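Drela is looking for people to help us dress, hang and look after clothes – and we would love to hear from you, even if you have never done anything like it before.

We are a small clothes project on the top floor of the old Gunent building in Buldale. People give us jackets, shirts, coats and the odd ballgown, and we mend them, press them and put them on show in a little display room which we change over every few weeks. Once a display comes down, the clothes go out on loan to school plays, amateur theatre groups and anyone with an interview coming up and nothing to wear. Our store book reached 2872 pieces in November, so you can see why we need more hands!

## What we're looking for

We have places for 11 people on the next round, which runs for four months. You would come in for two sessions a month, each one lasting a morning or an afternoon, and you can swap between them if your shifts change. It is unpaid, but we cover bus fares within Buldale and there is always soup.

You don't need to sew. Some of our best dressers can't thread a needle and are wonderful with an iron. We do ask that you are 16 or over, that you can manage two flights of stairs (there is a goods lift for the rails but sadly it isn't passed for people), and that you don't mind handling other people's old clothes.

## What you would be doing

Most sessions start with the rails. New pieces get checked for moth, loose buttons and forgotten bus tickets, then given a number and a line in the book. After that it depends on what's going on. There might be a box of collars to press, or a play to pack for, or a whole display to put up from nothing.

Dressing a form is the part that nearly everyone ends up enjoying most. It sounds simple and it is surprisingly absorbing – you put on the shirt, then the jacket, step back, and find that one shoulder has slipped and the lapels are fighting each other. We like to leave a jacket open so that people can see what goes under it, and we spend a long time on sleeves. A purple jacket with a good ribbed texture over a white shirt, against plain black cloth, can look marvellous from the doorway.

The black cloth goes behind and down both sides of the display, and the foam letters go up on it in bright colours. Getting those letters level is a job for two people, one to hold and one to stand well back and shout. If you have an eye for that kind of thing, please say so when you write!

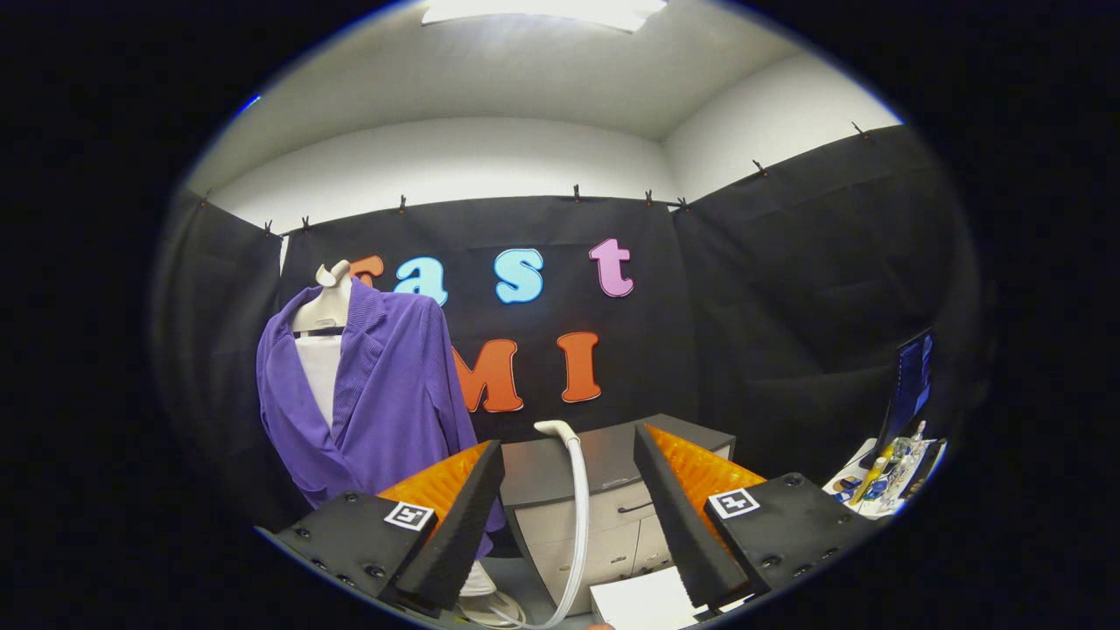 ## What you would get from it

Gashaw, the tailoring workshop on the floor below, gives our helpers a free afternoon of teaching on each round. Last time it was pressing and steaming, and before that it was how to take up a hem by hand. The next one will cover linings. You also get first pick of the loan rails for yourself, for up to a fortnight at a time, and we are very happy to write references for anyone who has finished a round.

We are a chatty lot, but there is quiet work too. If you would prefer to sit with the button tins and the radio, that is every bit as useful to us, and several people come for exactly that.

## How to join in

Send us a few lines, by post or through the letterbox at the Gunent building, marked "Drela helpers". Tell us:

- how we can reach you
- whether mornings or afternoons suit you better
- anything you especially want to try, or would like to avoid
- anything we can do to make the room easier for you to work in

We don't want a CV. A postcard is fine, and handwriting is fine as long as we can read the phone number. Please get it to us by 28 Nov 2019, and we will reply to everybody, including anyone we can't fit in this time.

If you would like to look round first, come up when the street door is propped open and ring the bell on the landing. Wear something you don't mind getting fluff on – the black cloth sheds terribly, and it gets on everything.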